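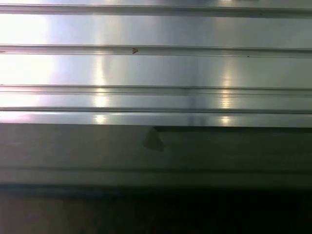
Perkirum fullback to Stuster, done deal?

Forums > Football > Transfer Talk > Stuster

42 replies · 2113 views · 6 shares

**gsales_left** 8/9/20
Local radio saying Musa Ogunleye had his medical this morning. Two years plus an option. Anyone got more? Fee not mentioned.

**chi_ojo**
Heard the same. Good player, gets forward, decent cross. Wages though...

**northendlawal**
Don't see it. He's 30 in March and we've already got two left backs. What we need is someone who can score.

**gsales_left**
One of those left backs can't defend and the other's always injured. Did you watch the second half of last season??

**northendlawal**
Every minute. Lost games cause we couldnt finish, not cause of the fullback. Put the money into a striker.

**hauwa_m**
Sesavura wanted him too apparantly. Would rather he was here than there.

**chi_ojo**
Sesavura want everyone, never sign anyone.

**northendlawal**
Fine but two years at that age? Resale value zero. One year, ok.

**gsales_left**
Over 500 career games and hardly a red card. I'll take it.

Comments (3)

**Perkirum_til_i_die:** Gutted. Best player we had, you lot better play him.

**redscarf:** striker next pls

**hauwa_m:** Club site still says nothing. Refreshing it since breakfast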